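Chapter 3
Does the Caption Make the Cartoon?

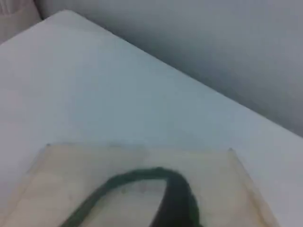
Most handbooks on gag cartooning open with a rule. Keep it under twelve words. Put the funny word last. Never explain the drawing. The rules are handed down from one book to the next, and they are seldom tested by the people who hand them down. In this chapter we will look at where a few of them came from and ask how much weight they can bear.

Start with length. The advice to be brief is usually backed up with a famous short caption or two, picked by someone who already believed in brevity. It is easy to win an argument that way. A better approach is to look at a whole pile of captions, good and bad, and see whether the short ones did better.

Mawuli Asamoah tried this with the back page of the Clirkport weekly, which for years printed an undrawn-upon gag and let readers send in lines for it. He took one contest from March, a drawing of a bear at a bank window, and read all 581 entries. Of these, 206 ran to eight words or fewer. The editors' shortlist leaned toward the short ones, and the handbooks would stop there. Asamoah went on and asked a second group of readers, who did not know which lines had been picked, to rate the full set. Their favorites were of every length. The line they liked best was two sentences long and had not made the shortlist at all.

What should we make of that? Less than you might like. It was one drawing and one paper, and people who agree to read hundreds of jokes about a bear are not typical readers. Still, the result should make you wary of the claim that short captions are funnier. It may be that editors like short captions. They have a narrow column to fill.

The Korletey method, which you will meet in section 3.2, has the opposite problem. It tells the writer to list everything a reader would expect the speaker to say and then cross it all out. This sounds sensible, and plenty of working cartoonists say they do it. But when you ask to see the lists, few can produce them. I suspect that many wrote the line first and found the method later. Trandwood's course notes, revised on 9th May, now call it "an aid to editing," a smaller claim and one easier to defend.

Then there is the matter of who is talking. In a single-panel cartoon the reader finds the speaker by looking for an open mouth. Give two figures open mouths and, we are told, the joke dies. The Plevness collection has a fair number of cartoons that break this rule and seem none the worse for it. Section 3.3 reprints several.

Before you read on

Find a captioned cartoon you think is funny. Cover the caption and write 2 of your own, one short and one long. Show all 3 lines to a friend without saying which is the original. Write down which one they chose, and keep the note. You will need it for the exercises in section 3.4.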